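Queue Length and Waiting Time at a Campus Lunch Counter

Project report submitted by Tiago Louro
Supervisor: Hélder Tavares
Thursday, June 28, 2018

1. Background

The lunch counter in the Magalhães building serves students and staff from three departments. Complaints about waiting time were raised at two meetings of the student council during the year, and the building office agreed that the matter could be studied as a term project. The purpose of this report is to describe how long customers wait, at what times the line is longest, and whether a change in the layout of the counter would be likely to help.

The counter has 2 registers. Hot meals, sandwiches and drinks are all collected from the same serving line, and every customer must pass the hot food section even when buying only a coffee.

2. Method

Arrival and payment times were recorded by hand over 48 lunch periods. Each customer was given a numbered card on joining the line and returned it at the register. The times written on the cards were entered into a spreadsheet each afternoon. In total, 2913 cards were returned with both times readable. Cards with a missing time were left out of the analysis.

The order of each customer was noted only as "hot meal" or "other." A finer division was tried on the first day and was dropped, as the person at the register could not keep up with the notes.

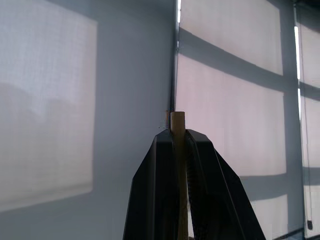
Customers who left the line before paying were not recorded. The waiting times given in this report therefore apply only to people who stayed, and the true level of dissatisfaction may be higher than the cards suggest.

3. Results

The line was longest in the period directly after the late morning lectures ended. Customers who arrived before that time were usually served without delay. Once the line reached the door, it remained there for most of the lunch period, even though new arrivals had slowed.

Customers in the "other" group waited nearly as long as those buying a hot meal. This was expected from the layout - there is no way to pass a person who is waiting for a plate to be filled. The second register was often idle while customers stood at the hot food section, which indicates that payment is not the main cause of delay.

Rainy days produced longer lines, but the weather was not recorded in a regular way and no firm statement can be made.

4. Discussion

Adding a register would bring little benefit under the present layout. A separate point for drinks and cold food, served by the existing second register, appears to be the more useful change. The cooler could be moved to the wall opposite the entrance, where a power outlet is already available.

The counter manager raised a concern that a second line would block the corridor. The corridor width was measured and found to be sufficient, provided that the two tables nearest the door are removed.

5. Further work

A trial of the separate point is planned for July, when the number of customers is lower. The same card system will be used so that the results can be compared, although summer figures should be read with care. A repeat in the fall term is recommended before any permanent change is made.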